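Home News Health Islands Archive Contact
Search this site Type a word and press enter
2 min read

Measles clinics reach the outer villages of Uda

27 January 2025

The health service of Uda has opened five temporary clinics after measles was confirmed in the north of the island, Maite Aranda writes.

Until yesterday 734 children had received the vaccine, and 101 of them live in Sarmiento, where the road is closed and the nurses must arrive by boat. The ferry Drustis carries the cold boxes every morning — when the sea permits it. Parents do not need to bring any paper, only the child. The clinic in Skalton stays open until the evening for families who work in the market. 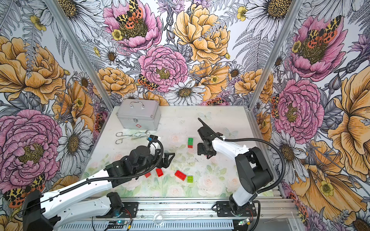 Vaccination of adults will begin when the second delivery comes, and people born before the first campaign should ask at their nearest clinic. In Skalton the waiting room is still without any decoration, and the nurses have asked readers for ideas. I would like for it a wall with big pink and yellow peonies and a tiger moth resting on the petals, because small children look at such things for a long time. Offers of paint or paper can be left at the clinic door in Skalton.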